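Moving a sourdough starter to a new house, will it survive?

Posted by dirndale_jo in Bread and Baking

We're moving up to Dirndale in October and the one thing keeping me awake (not the mortgage, not the schools) is my sourdough starter. I've had it going for 10 years and it's been fed by three different lodgers when I've been on holiday, so it's a tough old thing, but it has never been on a long car journey. The drive is 5 hours if the traffic behaves.

My main worry is the jar. It's a big glass one with a clip lid and a rubber seal, and my sister says if I clip it shut it'll go off like a bomb somewhere on the motorway. Do I leave it open? Put it in the cool box with the butter? Also the water up there is very soft and ours is like liquid chalk, so will it sulk when I start feeding it from the new tap? I usually keep 600 g of the stuff, and I know that's silly, but I bake for half the street.

Any advice gratefully received. I'd also take tips on what to do about the oven, as the one in the new place is a Kendley and I've never used anything but gas.

Ekow Agyeman

Hello! Did exactly this a couple of years back and mine was fine, so please get some sleep.

First thing, you don't need to take 600 g. Take a spoonful or two in a small jar and build it back up when you arrive – it'll only want a few feeds. Bake with the rest before you go, or make crumpets, or give it to the half of the street that's about to lose its baker.

Feed the small jar the night before and make it stiff, much more flour than water, so you can roll it into a ball. A stiff starter works a lot more slowly. Pop it in the fridge overnight and move it to the cool box in the morning. Lid resting on, not clipped, and take the rubber seal off altogether. I stood mine inside a mug so it couldn't tip over.
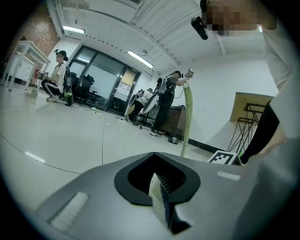

And do a backup. Smear a thin layer on baking paper, let it dry until it flakes, then crumble it into an envelope and put it in your handbag, well away from the removal van. I've still got my envelope in the tea drawer and I've used it once, after I baked the live one by mistake (long story, I was keeping it in the oven with the light on and then wanted chips).

Soft water didn't bother mine a bit. The dough felt slacker for the first few loaves so I held back a splash of water and that sorted it.

teltau_baker

Agree with most of that, but I wouldn't bother with the stiff ball for 5 hours. Straight from the fridge into a cool box it'll hardly notice. I've left mine in the fridge for 30 days with nothing and it only needed pouring off and feeding twice.

Can't help with the Kendley. Get an oven thermometer, mine was miles out.

mrs_antwi

Just buy yeast love

dirndale_jo

Thank you all, small jar and an envelope it is. Ekow, I'm so sorry about the chips.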